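Tosstead Lounge – Gallery

The lounge at Tosstead is the last room we finished on the ground floor. The brief was short: somewhere to sit that did not feel like a waiting area, furniture that could be moved by two people, and no new walls. The furnishing came from Gratetti, apart from the side table, which is a Pichon piece the client already had in storage. Work on site ran through June.

Most of the gallery notes below were written for people who asked about a particular item after visiting. The same questions kept coming up, so they are set down in one place.
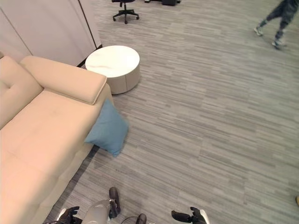

Seating took up most of the budget and most of the discussion. The first proposal was for separate armchairs, and the client turned it down after trying a pair for a week. We went with a large sofa in beige, with button tufting on the back cushion and a thick padded armrest. Pale upholstery on a gray floor keeps the room light, and the blue throw pillow, down against the end of the sofa, is the color we used as a reference for the smaller items. The round side table stands just past the armrest, close enough to put a cup down without getting up.

The sofa
Ordered from Gratetti in the longer of the two lengths they offered. The fabric was picked from a set of samples left in the room for several days and looked at morning and evening. It reads cream in daylight and warmer once the lights are on. Seat cushions are firm. Anyone who wants a softer seat should say so at the time of order, as the filling cannot be changed later.

The side table
Marble-patterned top, white with faint gray veining, on a plain cylindrical base. Pichon sold it as a bedroom piece. It had been wrapped and stored since the client's last move and needed nothing more than a wipe. We tried it at both ends of the sofa before settling on this one, where it stays out of the main route across the room.

Throw pillows
Minanetti supplied the covers. The light blue was chosen over a rust color that looked good on the sample card and too strong next to the beige. Covers come off for washing. The inserts are a standard square size and can be replaced from any home store.

The floor
Gray carpet, chosen before we were involved. We looked at adding a rug in front of the sofa and decided against it – the edges would have caught on chair casters, and the carpet is in good condition.

The office chair
Black, on a five-star base with casters. It belongs to the work area farther back and was kept from the old layout. The client uses it every day and did not want a new one.

Price and ordering
The whole room came in at $2,488 for furniture and covers, delivery included. The table is not in that figure. Of the total, $1,000 was paid as a deposit when the sofa was ordered, and the rest on delivery.

Gratetti still makes the sofa in this fabric. Pichon has discontinued the table, though a similar one with a taller base is listed. For fabric samples, write to the studio with a mailing address and the name of the room.

More rooms at Tosstead: Entry – Kitchen – Upstairs Hall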